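The Lorkcombe Bus

Valbona Angelovski missed the last bus to Lorkcombe by less than a minute. She saw its lights go round the bend by the chapel and put her bag down on the bench.

Her brother Kastriot had the keys to their mother's flat. He had said he would wait until nine, and Kastriot did not wait past the time he had given. She rang him twice and got no answer.

At half past eight a van pulled in. Anil Pai leaned across and opened the passenger door. He had taught her maths 30 years ago and looked much the same.

"You're going to the flat," he said.

"How do you know?"

"Your brother's been carrying boxes down since noon."

They drove without the radio. He asked what the place had sold for and she told him it hadn't sold. It had been let, to a couple from Vandatthorpe with a baby coming in December.

Kastriot was sitting on the stairs when she came in. He gave her the keys and a list of what was left to divide. Most of it was in the kitchen. The fan was at the bottom, with her name beside it.
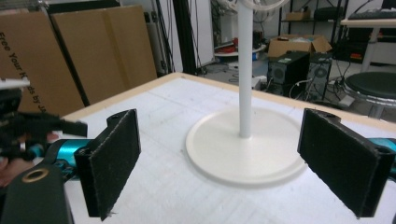

The Second Key

Kastriot rang on Tuesday to say that one of the keys did not fit anything.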